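# Carpet Selection and Soil Retention in a Shared Study Room

Lucie Beaulieu and Aaliyah Fortin

## 1. Purpose

The study room on the lower level of Hiebert Hall is vacuumed on a fixed schedule. Students have complained that the floor feels gritty well before the next cleaning is due. We measured how much dry soil the carpet holds, where it collects, and whether a slower vacuum pass removes more of it. The work was done in July, when room use is low and furniture could be moved.

## 2. Floor covering

The color is a gray-blue mix, with navy, slate and white fibers giving a fine speckle. Mottled carpet of this type hides soil well. In a short trial before the main test, we scattered a weighed amount of dry sand on a spare piece and asked classmates to point to it from standing height. Most could not. Visual inspection was therefore dropped as a measure, and all results below are by weight. 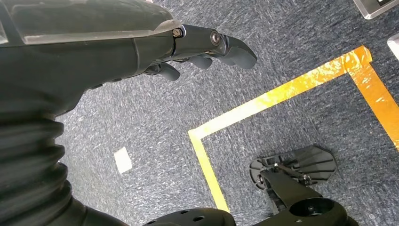
## 3. Method

The floor was divided into 52 squares of equal size, marked at the corners with removable tape. Each square was vacuumed with the same upright machine, a Nusska with a fresh paper bag and the brush set to its lowest position. Bags were weighed before and after use on an Adness bench scale and kept in the room overnight before the first weighing, so that the paper could settle to room humidity.

Two speeds were used:

- Fast pass: one forward and one back stroke, at normal walking pace.
- Slow pass: the same strokes at half that pace.

Squares were assigned to a speed by coin toss. Fortin did all the vacuuming, to keep hand pressure consistent. Beaulieu did the weighing and did not know which speed had been used.

## 4. Results

The total soil collected was 106 g. The squares nearest the door gave the most, followed by the strip in front of the whiteboard. Squares under the tables gave very little at either speed.

Slow passes removed more soil than fast passes in the door area. Away from the door the difference was smaller than the scatter between neighboring squares, and we do not claim an effect there.

## 5. Sources of error

Bag weight drifted by up to 3 g on humid afternoons. This is large compared with the yield of a single square, so bags were pooled by area and speed. The corner tape also lifted a few loose fibers, which were not weighed.

## 6. Recommendation

Vacuum the door area slowly at every visit and the area under the tables at every second visit. A longer entrance mat should be tested before any change to the carpet is considered. Raw weights are in the lab notebook, entry 2257.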